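Zilwood Tableware Gallery: White Surface Set

This page covers the part of the Zilwood catalog recorded on a white tabletop. Items are listed by shelf number, with notes on form and condition. Sizes are on the separate stock sheet. Text by Dayana Sotelo, checked by Nilton Ticona, 26/01/2025.

White pieces on a white ground show low contrast. Edges read mostly by their shadows, so rim profile should be confirmed from the stock sheet before an order is placed. Clear pressed and cut patterns show well on the same ground and need no dark backing.

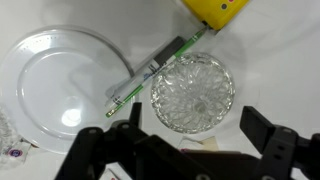
Shelf 27. Round white plate, broad flat rim with fine embossed dots; clear cut-glass bowl, scalloped rim.

The plate is listed as item 104. The well is shallow and a soft raised ridge separates it from the rim. The dot ring is faint and is easiest to find under side light. Replacement pieces should be matched on the dots first and the rim width second.

The bowl is item 121. Petals and faceted diamonds make up a rosette pattern, and the rim carries rounded beads. Check the beads for chips with a fingertip before packing. Wrap the bowl separately from the plate and do not nest the two.

Both items are held at the Skedent storeroom until the end of March. Loans run 40 days from the date of pickup. Requests go to Ebony Brunton with the shelf number and item number in the subject line.

Next page: Shelf 28, serving dishes.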